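6/4/25, picking cell, Zindham branch of the grasp planner

Switched the candidate sampler from uniform over the bin to density-weighted over the segmented cloud. Cap stays at 3000 candidates per cycle, top 5 go to the collision check. Median plan time on the Lornero replay set is now 57 ms. Config is in the Elora repo under planner/bin. 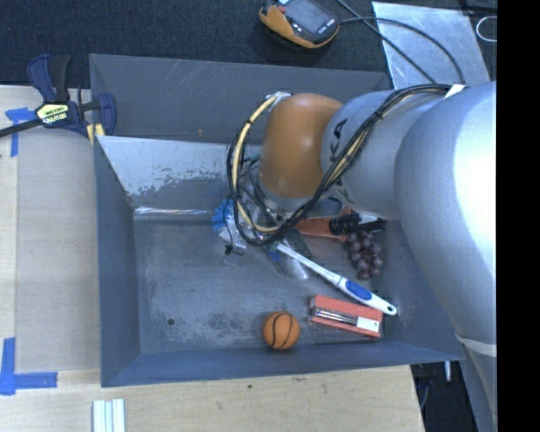
Wall clearance is the next term to fix. The cost treats all four sides as vertical planes, so it over-penalizes anything near a sloped one. With the items mostly on the right half, as now, the grapes close to the right wall score badly while the small basketball by the near wall only gets through on its height. Long handles are a separate problem: the white brush comes out of segmentation as two clusters and the sampler weights both. Will try merging on principal axis before weighting.

Awasthi calibration file is still the September one. Redo it before comparing numbers.

Contact: cell channel, planner thread | Back to top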